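Teaching a pour by remote control - how do you stop your own hands from ruining it?

Posted 8/21/23 by dirgate_dave

I have a secondhand arm with a two-finger gripper and a little camera at the wrist, and I drive it with a leader arm I put together from the Kolarari plans. I move the small one, the big one copies me, everything gets recorded. The goal is modest. I want it to pick up a steel container by the handle, tip it over a clear plastic one, and put it back down. I am using dry rice, having learned about water in July.

I did 30 demonstrations over one long evening and trained on them overnight. The result is a robot that has faithfully learned to be me. It goes toward the handle, stops, thinks about its life, backs up a bit, goes in again, and then hovers over the clear container like someone trying to remember why they came into the kitchen. Sometimes it hovers until I turn it off.

I know where it got this. I do hover. From where I sit I can't judge depth at all, so I creep up on everything. I also let go of the trigger a little whenever I get nervous, and the gripper has picked that up too.

So do I need more demonstrations, or better ones? And is it cheating to stand up and walk around the table while I'm driving? I've been trying to do the whole thing from the wrist camera picture and it's giving me a headache. 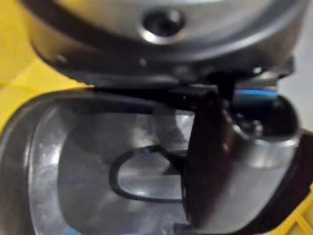
Other details, in case they matter. The table cover is yellow and I haven't changed it. I put things back in more or less the same spot each time, though "more or less" is doing a lot of work there. Recording starts when I tap a pedal and stops when I tap it again, and I'm often late on the second tap because I'm busy being relieved.

Posted by kettle_and_crow

Better ones first, then more. I went through the same thing with a Drakero arm and a pitcher.

The pauses are your main problem. If the model only sees the current picture, then a picture of the gripper parked next to a handle goes with two different lessons in your data: "sit still" and "close now." You taught it both, and you probably taught it the first one for a lot more frames. It will happily sit still forever, having excellent evidence that this is what one does.

What I did:

Practice with the recorder off until you're bored. Boredom is the skill level you want. I did the motion over and over for a whole afternoon before I kept a single take, and the takes got noticeably shorter and duller.

Pick one approach and stick to it. If you come at the handle from the left in half of them and from the top in the others, expect something in between, and in between is usually where the container wall lives.

Trim the ends. Your late pedal taps are teaching it that the end of a pour is a long rest. Cut everything after the release and the small retreat. Same at the start, if you sit there flexing your fingers.

Throw out the bad ones, but keep a few where you missed the handle, noticed, and fixed it smoothly. Those are worth having. A miss followed by a panic is not.

As for walking around the table - I'd say don't, or at least not much. If you're steering by something the cameras can't see, the robot gets your movements without your reasons. Add a second fixed camera off to the side, record that as well, and drive while looking at both pictures. My headaches went away and so did most of the hovering. Clear plastic is hard to read from one view anyway, it's mostly shine.

After cleaning up I had 60 good takes and it poured most of the time. It still has a small flourish at the end that I refuse to admit is mine.

Posted by vallejo_shopfloor

just get more data. I have over 4 hours on mine and it's fine

also tape the table

Posted by plumb_bob_

I'd go along with the first reply, and the tape is good advice even if it came without much wrapping. Tape gives you known spots so you can move the container on purpose. Do a batch at one mark, then shift it a little and do another. Right now your variation is an accident, and it's probably bunched up on whichever side your arm prefers.

One thing I'd add about the trigger. Check whether your leader is sending the full range. Mine had a sloppy spring, so what felt to me like a firm squeeze was arriving as a polite suggestion, and I spent weeks blaming my nerves. Plot the gripper command for a few takes before you record anything new. If it wobbles while your hand is steady, fix the spring. If it wobbles because your hand does, rest your elbow on something. I use a folded towel.

Also, take breaks. My takes from late in an evening are all a bit slanted, and I could pick them out of the pile without looking at the file times.

Posted by dirgate_dave

Plotted it. The spring is fine, it's me. Towel is on the table, second camera is on order, and I've deleted the entire first evening, which hurt more than I expected. Will do a fresh batch at the tape marks and report back.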